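Collecting Push Demonstrations for a Block Separation Policy

Applies to: single-arm tabletop cells with a rigid pusher tool
Maintained by: Ea Hafstein, Stenov

Purpose

The procedure produces teleoperated demonstrations in which one named block, or one named color, is pushed away from a group of blocks. The output is a set of episodes, each with synchronized images, tool positions, operator commands and one line of instruction text. The policy trained on them takes an image and an instruction and returns a planar motion of the tool tip. There is no grasping anywhere in the task.

Read the whole page before the first session. Most of the episodes we have thrown away were lost to setup errors that could have been caught before recording began.

What you need

A robot arm with a straight, round-tipped pusher.
A flat work board fixed to the table.
A set of eight blocks in four colors, two of each color.
A teleoperation device with at least two continuous axes.
A recorder that stamps images and arm state from the same clock. We use Plornow, but any recorder that writes a shared timestamp will do.
A printed instruction list, shuffled before each session.

Step 1. Fix the board

Fasten the board so that it cannot slide under a side load. Push on each corner by hand. If it moves at all, the recorded tool positions will no longer match the block positions in the images, and the error grows through the session without any warning in the log.

Wipe the surface with a dry cloth. Do not use a cleaner that leaves a film. A change in friction partway through a data set is hard to find afterward and harder to correct.

Step 2. Set the tool height

Lower the tip until it touches a sheet of paper laid on the board, then raise it until the paper pulls free. Store this as the working height. Repeat at all four corners. If the corners disagree by more than the thickness of the paper, shim the board and start the step again.

The tip must stay below the top face of the shortest block for the whole stroke. A tip that rides up onto a block will tip it over or drag it from above, and neither motion is wanted in the training set.

Store a second height, clear of all blocks, for travel between strokes. The operator switches between the two with a button. Vertical motion is not under continuous control.

Step 3. Limit the workspace

Set soft limits inside the board edge on all four sides. The margin should be wider than the largest block, so that a block pushed up to the limit still rests fully on the board. Check the limits by driving the tip slowly into each one at travel height.

Limit tip speed as well. At 100 mm per second a block stops almost as soon as the tip does. Above that speed light blocks slide on after contact, and the policy learns to stop early in some episodes and late in others.

Step 4. Arrange the starting layout

Every episode begins from one of three layout types:

Scattered: no two blocks touch.
Clustered: all blocks touch at least one other block.
Mixed: some blocks are clustered and the rest stand apart.

Use mixed layouts for at least half of the session. They are the states the policy will spend most of its time in once it runs on its own, and they are underrepresented if every episode starts from a full cluster and ends when the target comes free.

Place blocks by hand with the arm parked. Vary the rotation of each block. Operators tend to line up flat faces without noticing, and a policy trained on tidy rows does poorly on anything else.

Step 5. Record the episode

1. Read the next instruction from the list aloud.
2. Move the tip to a start point at travel height. Choose a different start point each time.
3. Start the recorder and wait one second before moving.
4. Approach the target from the side opposite the intended direction of travel.
5. Lower the tip beside the block, never over it.
6. Push in one smooth stroke where possible. If the block rotates off the tip, stop, lift, and approach again.
7. Lift to travel height, wait one second, and stop the recorder.

Keep the failed strokes that you recover from. An episode with a slip followed by a correction is more useful than a clean one, provided the correction is deliberate. Discard an episode if you hesitated because you misread the instruction.

When a target is boxed in, open a gap first by pushing a neighbor. Do not drive the tip through the middle of the cluster. It is faster, but it moves every block at once and the images give the model little to connect the motion with the result.

A mixed layout during a color-separation run on the Hirkport cell, with both green blocks apart from the group:

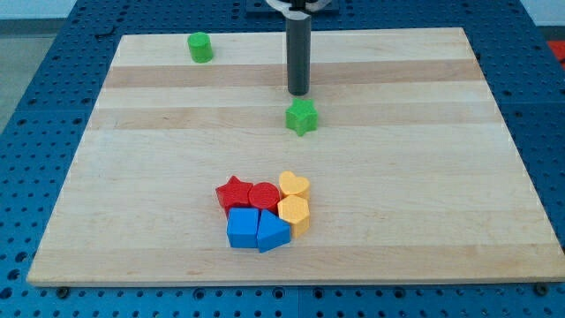

Esben Eyvindsson suggested splitting color instructions like these into one episode per block, on the grounds that a two-block episode has a natural pause in the middle and the model has trouble deciding which block comes next. We tried both. Splitting gave 87 percent success on held-out layouts, and the unsplit version did worse whenever the two targets started at similar distances from the tip. Color instructions are now recorded as two episodes, with the second starting from wherever the first one ended.

Step 6. Label and check

Write the instruction text exactly as it appears on the list. Add a success flag and, for failures, one of the codes below:

F1 – target not moved
F2 – wrong block moved first
F3 – block tipped over
F4 – soft limit reached before the goal
F5 – recorder or clock fault

F5 episodes are deleted. The others are kept in a separate folder and can be used later to train a success detector.

Play back every 11th episode at full length. Look for dropped images, a tip position that lags the picture, and a hand still in view at the start. If any of these appears, play back the whole batch.

Step 7. Export

Resample all streams to the image rate. Convert operator commands to tip displacements in the board coordinate system, not the arm base system, so that the data stays usable after the arm is moved. Agbeko reads this format directly. Other training tools may need the time axis moved to the first dimension.

Split training and test data by starting layout. Episodes that share a layout must stay on the same side of the split, including the second half of a split color instruction.

Known problems

Tip wear changes the contact point. Measure the tip before each session and replace it when the rounding is no longer even.

Blocks of the same color are confused in instructions that name only the color. For single-block tasks, give color and shape together.

Operators develop a preferred side. Check the spread of approach angles after each session, and if one side dominates, have the next operator begin with the other.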